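Dish swap at Kurell house moves upstairs for the month

The dish swap at the Kurell residence has left the ground-floor hall and will run out of residents' own rooms until the end of December, when work on the hall floor is due to be finished.

The swap began in Ploton six years ago as a shelf by the mailboxes. Residents left plates and bowls they no longer used and took what they needed. It now handles 402 pieces a year, according to the residents' newsletter, and most of them stay in the building.

Without the hall tables, people taking part are laying out their dishes wherever there is space. Beds have turned out to be the most popular spot. They are wide, they are soft, and a bowl set down too hard on a mattress is less likely to chip than one set down on a counter. Residents are asked to use a clean sheet and to leave space between pieces.

The rooms taking part are listed on the notice by the stairs. Visiting hours are 6 p.m. to 8 p.m., and a sheet of paper on the door means the room is open. Anyone who would rather not have visitors can leave a box at the front desk, marked with a room number.

Bowls and small plates are the most wanted items this month, the newsletter says. Large serving dishes are harder to place – few of the rooms have a cupboard deep enough for them – and residents are asked to hold on to those until the hall reopens. Cracked pieces will not be accepted. A worn print or a scratch in the glaze is fine as long as the rim is smooth.

Pieces that find no taker will go to the secondhand store on Joly Street, which has agreed to receive up to 15 boxes. Newspaper for wrapping is available at the front desk. Glasses should be packed separately from plates, and boxes should be light enough for one person to carry down the stairs.

The hall work covers the floor and the two doors facing the Bostar parking lot. The side entrance stays open, but the freight elevator will be out of use in the mornings.

The residence has 160 rooms. Residents who want to be added to the list for the second half of the month can write their room number on the notice before noon on the 15th.

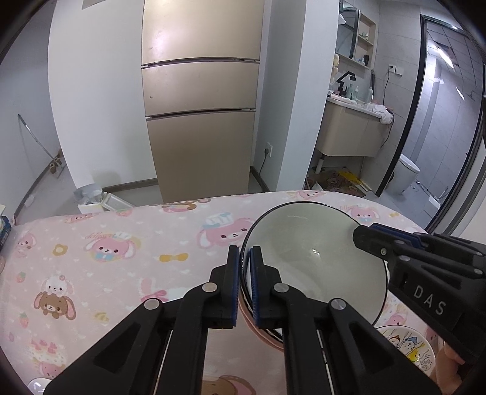

A bowl, a plate and part of another dish laid out on a bed with a cartoon-print sheet.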